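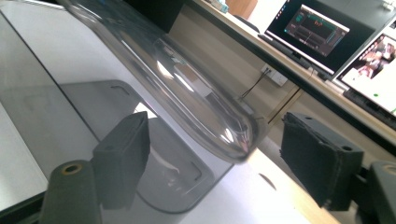

Clurneo FAQ: the questions I keep getting

What is Clurneo, in one breath?
It's our way of teaching a robot two-handed jobs from demonstrations people do with hand-held grippers. I do a lot of the demos myself, so yes, my forearms are in great shape!

How many demos do you need per task?
We collected 919 in all, but a single task gets 200. We tried stopping at 60 and the policy was fine with one hand and hopeless with two (it kept letting go early).

Why clear plastic and shiny stuff?
Because it's hard! Reflections mess with the wrist view, and we wanted to know how badly. Kayode Olatunji bet me a lunch that our depth-free version would fall apart on see-through objects. It lost 13 points against the opaque ones, so we split the lunch.
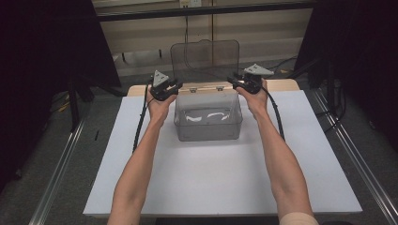 The other thing people ask about is timing. Each hand gets its own stream, and we line them up afterward. If one lags, the robot learns to hesitate, and it looks weirdly shy.

Does it work outside your lab?
Sort of. Gareth Clegg ran the same policy at Sisetbridge in June and had to redo the calibration twice before it behaved.

Can I have the data?
Soon, I promise. I'm still cleaning up the labels, and I only get Thursday afternoons for it.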